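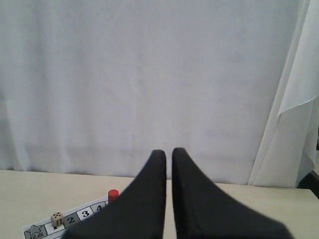 Why not just write down the coordinates and be done with it, someone asked at the end of the last lecture, when half the room was already putting coats on, and I promised a proper answer. It's a good question and it deserves more than the thirty seconds I gave it at the door, so I've let it take over the first part of these notes. If your table never moves, your game piece always starts on the same spot and your die always stops in the same place, then yes, write down the coordinates! You'll be finished by lunch and you won't need me or this course. The trouble starts when any of those things shifts a little, and on a tabletop with people around it, they all do.

Unham Robotics Workshop
Lecture notes, Unit 2: Showing a robot what to do
December 6, 2023

What these notes cover

We talked about two ways of giving a robot a demonstration, and then spent far longer than I'd planned on what makes a demonstration worth keeping. The running task is the board game one from the Pitora exercises: pick up the small red piece, move it along the numbered strip, set it down standing up on the right square. A few of you told me it looked too easy. Please hold on to that feeling until you've tried it from the operator's chair, and then come and tell me again.

1. Two ways to show it

Showing by hand. You take hold of the arm itself, with the motors set so that they give way, and you lead the gripper through the task while the arm records where all its joints went. It's a lovely way to begin, because you feel everything. If the arm is getting near the end of its reach, it gets awkward in your hands and you find out right away. The drawback is that your own hands and sleeves are in the view of any camera watching the table, and the robot won't have your hands and sleeves to look at when it works alone. You can sometimes get around this by replaying the recorded motion with the person out of the way and recording the pictures on the second pass, provided you put every object back where it began. (You will be surprised how hard that is with a die.)

Showing by remote control. You sit to the side and move a controller, or a smaller arm of the same shape, and the robot follows. The cameras get a clean view, and the pictures you record are of the same kind the robot will have later. What you lose is touch. Most people squeeze too hard for the first hour, and most people also lower the gripper too slowly, stop just over the piece, think about it, and lower it some more. I do it myself when I haven't practiced for a week.

We use remote control for the graded work on the Lindero bench, and showing by hand for warming up. You're welcome to try both, and I'd encourage it, since people differ quite a bit in which one suits them.

2. What the wrist camera knows

The wrist view at the top of the page is worth a long look before you plan your first demonstration. The two black fingers take up a great deal of the lower middle of the picture, and they hide part of the very strip you're playing on. The start square, the 1, the 2 and the 3 are out in the open to the left, though the die is standing on the 1 and covers part of the numeral. The 4 begins to slip behind the left finger, and whatever comes after it on that side you can't read from here at all. The red piece is just past the 4 and partly hidden too.

Now imagine that you're the robot, and that this is all you have. You know where the red piece is, more or less. You don't know which square it's on. A person glancing at the table from a chair would settle the matter in no time, and here is the thing I most want you to take away from Unit 2: the person demonstrating must not use knowledge the robot doesn't have. If you peek over the top of the screen, read the square with your own eyes, and drive the gripper straight to the right place, your recording will contain a movement with no visible cause. The robot will try its best to learn from it and will pick up something odd.

So build the looking into the demonstration. Bring the arm to where the camera can see the numerals, pause there for a moment, and then go for the piece. It feels slow and a bit theatrical, I know. Do it the same way each time all the same.

3. Making a demonstration worth keeping

I've gone through the shared Escobar set from November, which holds 644 demonstrations from earlier groups, and the same few habits separate the useful ones from the rest.

Begin from a settled pose. If you press record while your hand is still finding the controller, the first stretch of the recording is you fidgeting, and the robot learns to fidget.

Choose one way to hold the piece and stay with it. The piece is a short cylinder, so you can come at it from nearly any side, and that freedom is a trap. If half of your group comes in from the left and the other half from the right, a simple learner may average the two and drive the fingers straight into the top of it. Agree on a side before you start and write it on the sheet.

Vary the table. Keep your method the same and let the situation change. Turn the strip a little. Slide it nearer, then farther away. Leave the die on a square now and then, and off the strip other times. Stand the piece on the low numbers as well as the high ones. Groups tend to get this backwards: they set up the table with great care, identically each time, and then improvise the movement.

Include some recoveries. This was the part of the lecture where I got carried away, so I'll try to be brief. If every demonstration is perfect, the robot never sees what to do from a slightly wrong position, and it will certainly end up in slightly wrong positions. Put the fingers a little to one side of the piece on purpose, start recording from there, and show how to come back. Start the recording after the mistake, please, so that you're teaching the correction and leaving out the blunder.

Let go cleanly. Open, wait, rise straight up. Many of the toppled pieces in the Escobar set go over at this moment, when the operator is already happy and begins moving away with the fingers still half closed.

4. How many, and how we judge them

Each group records 90 demonstrations of the red piece task. Of these, 70 go to training and you set the others aside before you look at any results. Please set them aside honestly, by drawing them at random, and resist the very human temptation to put your nicest ones in the training pile.

A demonstration counts as good if the piece finishes upright and wholly within its square. Touching a line is a miss. Nudging the strip is allowed as long as the piece ends in the right place, but note it on the sheet, as a group that nudges the strip all the time is usually coming down too low.

Failed recordings should be kept in a separate folder with a word or two about what went wrong. Don't delete them! They cost you the same effort as the good ones, and we'll want them in the unit on telling success from failure.

5. Back to the question at the door

So, coordinates. A written program and a shown one both end up sending positions to the same motors, and there's nothing magical in the second. The difference lies in who has to think of the cases. With a program, you sit down and try to imagine every way the strip could lie and every place the die could be in the way, and you write a rule for each. With demonstrations, you make those situations on a real table and act sensibly in them, and the rules are left to the learning. You still have to think of the cases, mind you, or the table has to produce them for you. A situation that never came up in your recordings is one the robot may handle badly, and it will often do so with great confidence.

Plenty of working setups mix the two. Moving to the looking position can be a plain written motion, the same every time, and only the reach and the placing need to be shown. If your group would like to try that split on the Lindero bench, write a short paragraph on where you'd cut the task and why, and bring it along before you record anything, as the recordings have to be made with the cut already in mind.

Before the next session

Read the first half of the Pitora exercises and do the one on camera views with pencil and paper. For three different positions of the gripper, sketch what the wrist camera would show of the strip, and mark the squares hidden by the fingers. Rough sketches are perfectly fine.

Agree as a group on your side of approach, your looking position and your starting pose, and fill in the top part of the sheet.

Practice releasing. Only releasing, over and over, with the piece already standing on its square and the fingers closed around it. It's dull and it will save you an afternoon.

Bring questions, including the ones you'd normally save for the doorway. Bench sign-up sheets are next to the coat hooks.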